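Community Help > Local Government & Elections > Voting

Can I still vote in my old ward if I moved after the registration deadline?

Posted October 2018
220 views

I moved from the east side of Burstead to the north side two weeks after voter registration closed. Same town, same county, but a different ward. My name is still on the list at my old address, and I got my polling card forwarded from there.

The council election is coming up and I want to vote in it. I have three things I'm unsure about. First, am I allowed to vote at all, or does moving cancel my registration? Second, if I am allowed, do I go to the old polling place or the new one? Third, both wards have a contested seat and I care more about the one where I live now. Is there any way to switch before the election?

I called the town clerk's office twice. The first person told me to go to my old polling place. The second person told me to file a change of address form right away and didn't say anything about where to vote. The town website just has a page on how to register for the first time.

I don't want to break any rules. I also don't want to stand in line and be sent away. The old polling place is the school gym, and it's a 30 minute bus ride for me now. 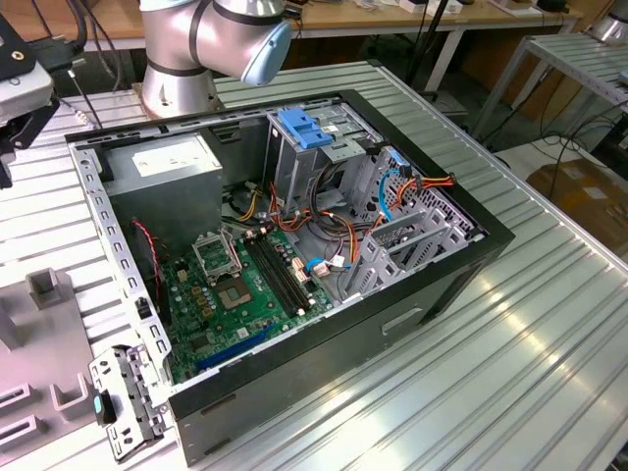 Do I need to bring proof of my new address?
Bring whatever has your current address on it, such as a lease or a utility bill, along with your polling card. You may not be asked for it, but if the poll worker finds a mismatch you'll be able to settle it at the table.

2 replies

Tenus
Member

I'll go through your points in order. I worked the check-in table at three local elections, so this is how it was handled there. Rules differ from state to state, so confirm the details with your county election office, not the town clerk. In a lot of places the clerk's office only passes the forms along, and the person answering the phone may mostly deal with dog licenses and parking permits.

Moving inside the same county does not usually cancel your registration. Your name stays on the list until the county processes a change of address or sends you a notice and gets no answer. If you were properly registered on the day the list closed, you are normally still a registered voter.

Where you vote is the part that varies. There are a few common setups. In some states a voter who moved within the county after the deadline goes back to the old polling place one last time and votes there. In others you go to the new polling place, sign a statement about the move, and get a ballot for the new ward. Some let you do it at a central office. You need to know which one applies to you before you get on that bus.

When you call the county, say these things in this order: I was registered at the old address before the deadline, I moved after the deadline, I moved within the county, and I changed wards. If you only say "I moved," you will get the standard answer about filing a form. I think that's what happened on your second call. Both people may have been telling you something correct and just answering different questions.

On switching to the new ward, you can't pick the one you like better. If your state sends you to the new place, you get the new ballot. If it sends you to the old place, you get the old ballot. Never vote in both, even if your name somehow shows up on both lists. That can happen when a form gets processed halfway, and it's still your responsibility.
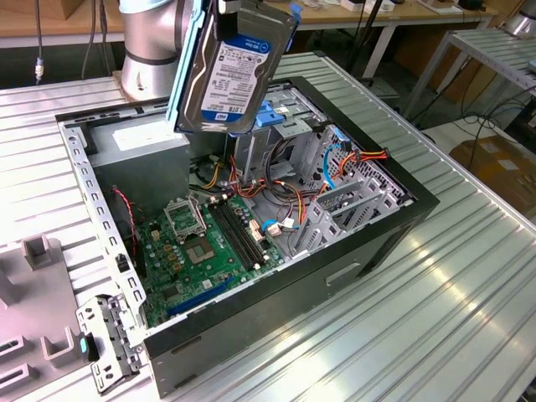
Drive and caddy above the open case

A couple more things about the change of address form. File it, but ask the county first whether filing before the election affects where you vote this time. In one election I worked, we had a man whose form had gone through early. He was off the list at our table and had to be sent across town. He did get to vote, but it took him most of the afternoon.

If you do get to a table and your name isn't there, ask for a provisional ballot. It goes in a separate envelope and is checked after the polls close. Keep the receipt or stub they give you, because there is usually a number on it that you need to look up whether the ballot was counted. Also be aware that a provisional ballot cast in the wrong polling place may be thrown out completely in some states, or only partly counted. So it's a backup and you should still try to get the location right.

You could also ask about voting by mail. If the county says you belong to the old ward for this election, a mail ballot would save you the ride. There will be a deadline for asking, and it's often a week or more before the election. Make sure they send it to where you live now. Some counties will not forward a ballot even if the post office is forwarding the rest of your mail.

Last thing, write down the name of the person you talk to and the date of the call. Better still, send an email and print the reply. If a poll worker tells you something different, you can show them the printout and they can phone the office to check.

Was this helpful? Yes / No 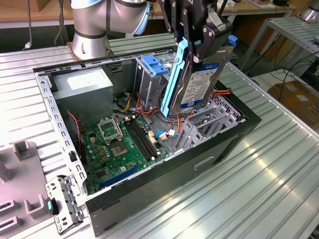
Usmani

I moved ward in January a couple of years back and just went to my old place. They looked me up, I signed, done. No one asked me anything.

But that was a special election for one council seat and it was pretty empty, so maybe they weren't being strict. Our whole ward only has around 3,000 voters and hardly any of them showed up. I don't know if it would go the same way in a full election.

I agree with calling the county. I would not bother with the town website – ours still lists a polling place that closed when they merged the wards. The sample ballot the county puts out is more useful, since it shows which seats go with which address. Look up both of your addresses and you'll see if the ballots are even that different. In my case the only thing that changed was the council seat. The mayor, the school board and the library question were the same on both.

Also check the polling hours. Mine closed earlier than I thought and I had to leave work to make it.

Log in to reply
Report this thread

Related threads in Voting
Who draws the ward lines in Burstead?
Nasance Road split between two wards, which one am I in?
Can I hand in a mail ballot for my mother?
What happens if a council race ends in a tie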